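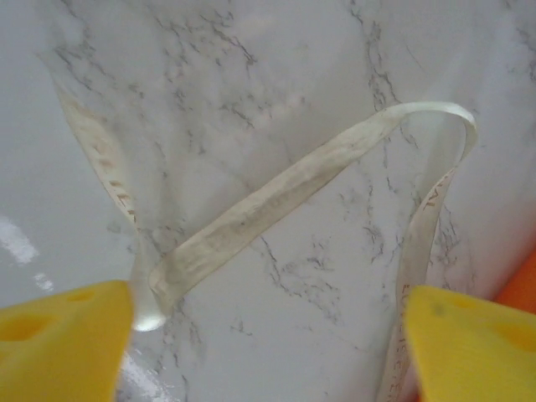
The Bag That Outlives the Groceries

30 April 2025 | By Anqi Zheng
5 min read

My grandmother kept every shopping bag she ever owned on a hook behind the pantry door, and when she died we found 44 of them, folded into each other like nesting dolls. String bags, oilcloth bags, a stiff brown thing with a feed store's name worn down to three letters. I took two home. I still use both every week, and they are the reason I got so hooked (sorry) on the people who make plain, strong, everyday bags by hand.

There are more of them than you'd think! Darcy Lowther sews out of a former shoe repair shop in Dunstan, a town with one main street and a very good bakery, and she can talk about handles for an hour without a break. Handles are where a bag dies, she told me. The body almost never goes. What goes is the spot where a strap meets the top hem, and it goes on the day you buy melons.

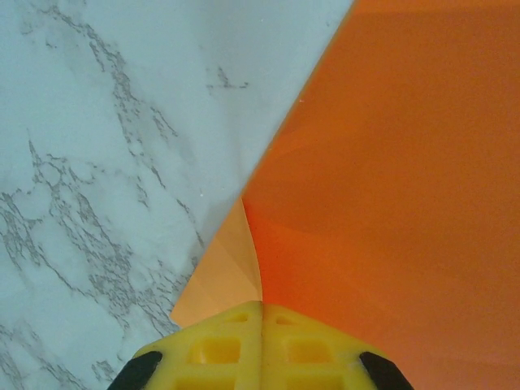 Fabric is the part everyone wants to talk about first, and I get it, because fabric is fun. Darcy started with canvas, like most people do, and moved to lighter cloth when her customers kept leaving their bags in the car. A bag you can stuff into a coat pocket gets used. She likes loud colors for the same reason. A strong orange against pale marble veining is impossible to walk past on your way out the door, and a beige bag on a beige chair will sit there until Thanksgiving. Lighter cloth does ask more of the sewing, though. She turns the top hem twice, and she uses a finer needle than you'd expect and changes it often.

Then come the straps. Webbing is sold by the yard and most of it looks the same on the roll, so Darcy's test is to fold a piece hard, pinch it, and let go. If it springs open she's happy. If it stays creased it will curl into a rope on your shoulder by summer, and a rope full of potatoes hurts. She cuts each strap long, sews a box with a cross through it at each end, and then goes over the whole thing again.

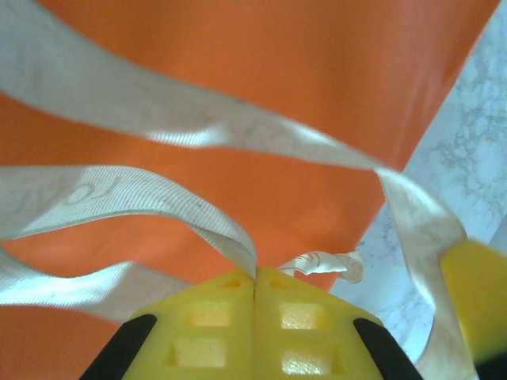

The second pass matters more than the thread, she says, and Tane Donnelly agrees with her, even though the two of them agree on very little else. Tane teaches a Saturday bag class above the hardware store in Wendell, with room for 16 people and a waiting list that runs to October. He lets beginners pick any color they like and is a total tyrant about stitch length. I took the class in the rain with a borrowed machine and came home with a bag that leans to the left. I love it beyond reason.

What I didn't expect was how much repair work both of them do. People bring in bags from farm stands, from closed-down bookstores, from a cousin's wedding. Darcy charges a few dollars for a new strap and will match the old thread if she can. Tane makes you do it yourself while he stands there, which is slower, but you only need to be shown once. One of my grandmother's two went to him last month with a split seam. It has a fresh line of stitching along the bottom now, a shade too blue, and on Tuesday it carried home five pounds of onions and a cabbage.

Contact us | Copyright 2025 | Back to top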